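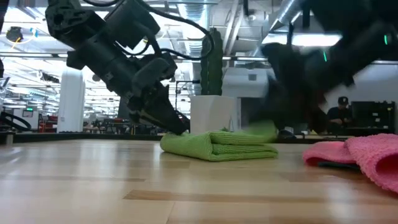 Contents Previous Next Glossary Index

Last updated: May

Chapter 3
Limits on rent

3.1 Why study rent limits?

In the last chapter we let prices move freely. When more people wanted a good than there were units for sale, the price rose until the two sides matched. We now look at what happens when the law stops the price from rising. Economists call such a rule a price ceiling. Ceilings have been placed on bread, fuel, bus fares and interest on loans, but the form most students will meet in their own lives is the limit on rent.

Rent limits are worth a chapter to themselves for two reasons. Housing lasts a long time, so the effects of a rule made this year may not be seen for a decade or more. And the people who gain and the people who lose are often hard to tell apart. A tenant who gains from a low rent today may lose by it when she needs to move for work.

You will need the supply and demand diagrams from Chapter 2. If you are unsure about the difference between a movement along a curve and a shift of the curve, go back and read that section first.

3.2 A town with one kind of flat

We begin with a very simple case. Suppose that the town of Drellent contains 1,051 flats for private rent, and that all of them are alike. They have the same number of rooms, stand the same distance from the station and are in the same state of repair. The rent at which every flat is let and no tenant is left looking is £300 a week.

A new employer, Bastos, opens a works outside the town. People arrive to take jobs there and want somewhere to live. The demand curve shifts to the right. With no limit on rent, the rent goes up. Some of the people already in Drellent decide to share a flat or take a room with relatives. Some newcomers decide to live further out and travel in. At the higher rent the flats are again all let.

Now suppose that the council fixes the rent at its old level before any of this can happen. The demand curve has still shifted, but the rent can't follow it. More households want a flat at £300 than there are flats to be had. The gap between the two is called excess demand, or in plain words a shortage.

Notice what the limit has done in the first week. It has changed who pays what, and it has left the stock of housing as it was. Sitting tenants keep money that would have gone to landlords. Newcomers find that the rent is one they could afford, if only a flat were free.

3.3 Other ways of sharing out flats

If price doesn't decide who gets a flat, something else must. The most common method is the queue, in which the first to ask is the first to be served. Landlords may also choose for themselves between the people who apply, and they may favour those with steady pay, no children or a friend in the building. A third method is the side payment. The tenant pays the legal rent but is charged a large sum for the keys, or for furniture that nobody would buy at that price in a shop.

Each method has a cost. Time spent in a queue is time that can't be spent on anything else. Choice by the landlord can turn into unfair treatment of whole groups of people, and the law may find this hard to prove. Side payments bring the true price back towards the free market level, while the official figures go on showing the lower one. For this reason a student reading published rents for a controlled town should ask what they include.

3.4 What landlords do over time

In the short run we treated the number of flats as fixed. Over several years it is not. A landlord whose rent is held down can sell to someone who will live in the flat, turn it into an office, or let it to short-stay visitors if the rule doesn't cover them. Suppose that in Drellent 67 flats leave the rental market in this way. The shortage is then made larger from the supply side as well.

A flat that leaves the rental market doesn't leave the town. If it is sold to a family who used to rent, there is one flat fewer to let and also one tenant household fewer looking. Whether the shortage grows depends on who buys, and on how many people lived in the flat before and after. Writers on both sides of the argument often pass over this step.

Repairs are the other thing that can change. With a queue at the door, a landlord can let a cold flat with a leaking gutter as easily as a sound one. A rule that fixes the rent but leaves quality alone allows a hidden rise in price, in the sense that the tenant pays the same and gets less.

3.5 Older and newer kinds of limit

So far we have looked at a hard ceiling, in which the rent is frozen. Many present rules are softer. In the neighbouring town of Clidis, let us say, rents may rise each year in line with general prices, new buildings are left out, and the landlord may set a fresh rent when a tenant leaves. Such rules mainly protect a tenant from a sudden large rise - the kind that forces a move in the middle of a school year.

Soft limits have their own problems. If the rent can be reset only between tenants, a landlord gains when a tenant goes, and a tenant gains by staying put. We return to this in section 3.8, where the two towns are compared.

Before reading on, draw the diagram for Drellent with the rent held at £300. Mark the shortage before and after the 67 flats are withdrawn, assuming for now that demand does not change when they go.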